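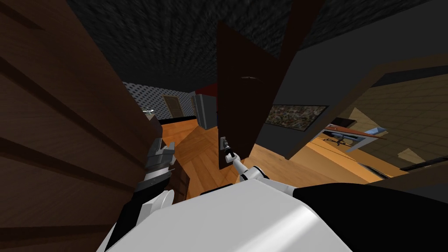

Figure 31. Door task in the simulator, onboard view. Right gripper closed on the lever, left gripper open.

6.4 Checking the door grasp in simulation

Run this procedure after any change to the arm model, the gripper fingers or the door parameters, and before a new door file is copied to the Aller controller. It covers lever handles only. For round knobs, see 6.5.

Before you start

The simulator must be running Trondden scene package 2 or later. Earlier packages place the lever pivot on the wrong side of the spindle, and the grasp will pass in simulation and fail on the real door. The motion server on the physical robot must be stopped. If both are running, joint commands go to whichever one registered last.

CAUTION: Confirm that the status bar reads SIM before sending any command. The arm control window looks the same in both modes.

Procedure

1. Load the apartment scene and select the door to be tested from the object list. Its hinge axis is drawn as a thin line when the door is selected.

2. Reset both arms to the ready pose. Wait for the joint readout to stop changing.

3. Open the onboard view. If the horizon is tilted, leave it as it is. The view follows the head joint, and leveling it by hand moves the head offset that the grasp planner reads.

4. Set the left arm to HOLD with the gripper open. Keep it clear of walls and cabinets near the door. The planner does not check the left arm for contact while the right arm is working.

5. Send the right gripper to the pre-grasp point. Step it toward the lever in jog mode, at the lowest speed setting, until the fingers are on both sides of the lever.

6. Close the gripper. The fingers should wrap the lever without touching the face of the door. If a finger passes through the door surface, the collision mesh has not loaded – stop, reload the scene and return to step 2.

7. Turn the lever to its end stop and read the wrist torque. Enter the peak value in the door file under lever_peak.

8. Swing the door to 90 degrees, keeping the gripper closed. Watch the elbow joint for the whole swing. A yellow reading is acceptable. A red reading means the base is parked too close to the hinge side.

9. Return the lever to rest, open the gripper and back the arm away along the approach line.

10. Save the door file and the run log under the same name.

NOTE: Contact is solved at 3,000 steps per simulated second by default. Lowering this value makes the view run more smoothly but lets the fingers slide along the lever. Do not record torque values at a lower setting.

If the grasp slips

Check the finger friction entry first. Files converted from the older Gulter format carry no friction entry, and the simulator sets the value to zero with no warning. Type the value in from the finger data sheet and repeat from step 5.

If friction is correct and the gripper still slides off the end of the lever, the pre-grasp point is too far from the spindle. Move it inward in the door file. Do not correct it by raising the grip force – the same file is used on the physical robot, and the added force can bend a light lever.

If the door swings back against the gripper after step 8, hinge damping is missing. Reload the door parameters from the scene package and save them again.

After the test

Close the scene before restarting the motion server. Copy the door file to the controller as described in 6.7. The run log stays on the workstation.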